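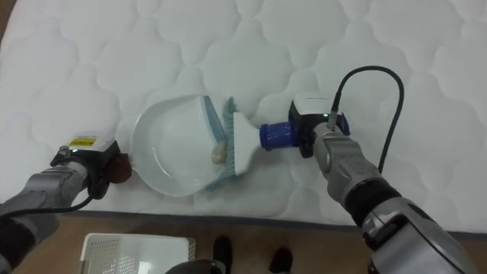 Home Syllabus Lectures Readings Problem Sets Contact

Lecture 9: Heat and Moisture Transfer Through Bedding Layers
Muireann Noonan
February 25, 2022

9.1 Scope

Lecture 8 treated a single uniform slab with one warm face and one cool face. A bed is a stack of unlike layers, compressed by different amounts at different points, with a heat and water source on top. The same equations apply, but the layer properties now depend on load. We work in one dimension (vertical) until section 9.5.

9.2 Thermal resistance in series

For a stack of n layers, total resistance per unit area is the sum of thickness over conductivity for each layer, plus the contact resistances:

R = L1/k1 + L2/k2 + ... + Ln/kn + Rc

Heat flux through the stack is q = (T1 - T2)/R, with T1 the skin side temperature and T2 the temperature at the underside. Most foams and fiber battings used in bedding are largely air by volume, so k for the layer is close to k for still air. It rises when the material is packed down and there is more solid per unit volume.

Both terms in L/k move in the same direction under load. Thickness falls and conductivity usually rises. Students often correct for the first and forget the second. In the problem sets, use the compressed value of both.

9.3 Quilted covers

A quilted cover is fabric, fill and backing stitched together. At the stitch line the fill is pinched almost flat, and between stitch lines it keeps most of its loft. Treat the two regions as parallel paths with area fractions f and 1 - f:

1/R = f/Rs + (1 - f)/Rp

where Rs is the resistance at the stitch line and Rp is the resistance of the puffed region. Because the paths are in parallel, a small stitched area with low resistance has a larger effect than its area suggests. A plain average of the two resistances gives too high an answer. This was the most common error on last year's final.

The parallel model assumes no sideways heat flow between regions. For narrow stitch lines this is a poor assumption, and the true value lies below the parallel result by an amount that depends on the face fabric. We will not compute it in this course.

9.4 Water vapor

A sleeper loses water through the skin whether or not there is noticeable sweat. Take the loss into the bed as m grams per hour. Vapor moves down the gradient in partial pressure, and the form is the same as for heat:

J = (p1 - p2)/Rv

Worked example. Test cover Koden is clamped over a dish in a wet-cup test. The exposed area is 300 square centimeters. Relative humidity is held at 93 percent on the wet side and 44 percent on the dry side, with both sides at the same temperature. The saturation pressure is therefore the same on both sides, and the driving difference is 0.93 - 0.44 = 0.49 of saturation. If the dry side is raised to 70 percent, the difference drops to 0.23, and J falls to 0.23/0.49 = 0.47 of its first value, provided Rv does not change with humidity.

That last condition holds well for polyester. It does not hold for wool or cotton, which take up water into the fiber. See the Rodside data in the reader, where the curve for the wool pad bends at the high end.

9.5 The underside

A mattress laid directly on a floor has almost no air exchange below. The lower face sits near floor temperature, and vapor that reaches it has nowhere to go. Condensation occurs if the local partial pressure reaches saturation at the local temperature. On slats, the underside is open to room air and the boundary condition changes from no flux to a convective one.

Edges behave differently in both cases. The side wall gives vapor a second exit, so the wettest point on the underside is normally inboard of the edge, beneath the torso.

9.6 For next time

Read Hung, chapter 6, omitting the section on phase change coatings. Do problems 2, 3 and 5. For problem 5, state which layers you treated as compressed and give the thickness you used. The Trirnolum spreadsheet is acceptable for the arithmetic, but hand in the setup on paper.

Lecture 10 begins with unsteady heating and the first hour after getting into bed. The midterm in April covers everything through 9.4.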